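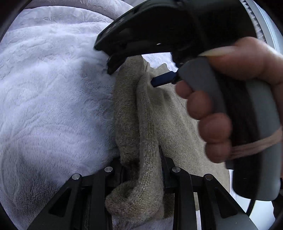 Olive knit on a plush blanket, bunched up

Can any machine fold sweaters yet?
Posted by Joanne Tapley, January 11, 2019

I run the laundry end of a small secondhand clothing shop in Jutside, and knitwear is eating my life. T-shirts I can do half asleep. Sweaters slump, the sleeves wander off, and a fine knit rolls up on itself the second I let go. We get up to 300 pieces in a busy week and my boss says there must be a robot for this by now. Is there? I could maybe talk him into spending $4000, but not a penny more. Also, would a hard table help? I've been folding on a blanket because it's kinder to my wrists.

Terence Gosling
I worked in a commercial laundry in Stockdale for 9 years, so take this for what it's worth. We had a folding machine for sheets and towels and it was great -- flat things, same size, all day long. Sweaters went to a table with people at it. A machine like that wants you to feed it a nice square item, and if you've already got the thing flat and square you're most of the way to folded anyway!

Look at the knit in the photo. There's a long ridge with a deep groove next to it, and the end has curled around into a loop. You or I would flick that open without thinking. A robot has to work out which bit is a sleeve and which is just a fold, then grab one layer and leave the one under it alone. I've seen lab videos where they manage it, slowly, with a towel. I wouldn't spend your boss's money on it this year.

And yes, get a hard table. Plush grabs at wool. Put a thin cotton sheet over it if your wrists complain.

clitness_mom
my sister has one of those plastic flip boards, it was cheap and she loves it. not a robot tho

Verance Dave
Agree with Terence on the table, not so sure about the rest. Steam them on a hanger first and they lie much flatter. Took me 3 tries to get the temperature right, so start low. As for robots, mine vacuums the hall and gets stuck under the couch, and I'd let it near my cardigans in June at the earliest.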